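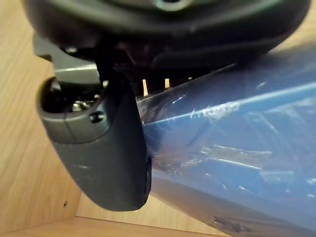
What do you lot use to clean a wooden floor that gets walked on all day?

A microfibre mop, barely damp, with a tiny splash of floor cleaner in the bucket, and a vacuum with the hard floor head first so you're not pushing grit about.

**kettleandtoast** wrote:

Thanks for that, quick one! I should give a bit more background. The boards were sanded and coated in November before we moved in, and we've got 44 square metres of them running from the front door to the back. Gorgeous, and I'm terrified of them. Every chair leg sounds like a crime. There's already a dull track from the hallway to the kitchen and I can't work out if it's dirt, wear or something I've put on it. I've been using Clurer, the one in the tall bottle, a capful to half a bucket.

**marg_in_ballarat** wrote:

Could be the Clurer, I reckon. I used it in our last place and it went streaky by the window. Once I'd gone over everything with plain warm water a couple of times it came good. Try a patch behind the couch before you do anything drastic.

**dropsheet_dave** wrote:

Don't agree, sorry marg. I've used Clurer for years on ours, no streaks. A capful to half a bucket is heavy though – I'd do a capful to a full one and wring the mop till your wrists hurt. People blame the bottle when it's the dose.

And whatever you do, no steam mop. My sister's boards cupped along the whole dishwasher side.

**marg_in_ballarat** wrote:

Well I measured mine, Dave, so there goes that theory. Agree on the steam mop!

**kettleandtoast** wrote:

Ha, ok, both noted. What about the chairs? I bought stick-on felts and they've slid halfway off already, with a ring of fluff and glue left behind. One of the bloody things collected a stone and drew a lovely arc under the table.

**tuesdaysocks** wrote:

Nail-in felts if the legs are timber. The stick-on ones only hold if you clean the leg with metho and leave them overnight before anyone sits down. I also flip the chairs over when I vacuum and pick the grit out with an old toothbrush. Boring but it works.

For the arc, can you feel it with a fingernail? If you can't, it's only in the coating and you can probably live with it.

**kettleandtoast** wrote:

Can't feel it, phew. Kamol Meesuk did our floors and I've just got off the phone with him. He reckons the hallway track is most likely residue, and said to go back to plain water for a fortnight. If it's still dull he can buff and recoat that section for $388.

**dropsheet_dave** wrote:

Seems fair for a recoat. I'd spend $70 on a decent mat for the front door first. Get one without the rubber backing, they can discolour the finish.

**marg_in_ballarat** wrote:

Plain water, you say. Fancy that :)

**kettleandtoast** wrote:

Righto, hallway's had its first go with plain water and it looks a bit better by the door, still patchy near the kitchen. Mat's ordered, and I'm off to clean chair legs with metho. Will post again after the fortnight's up.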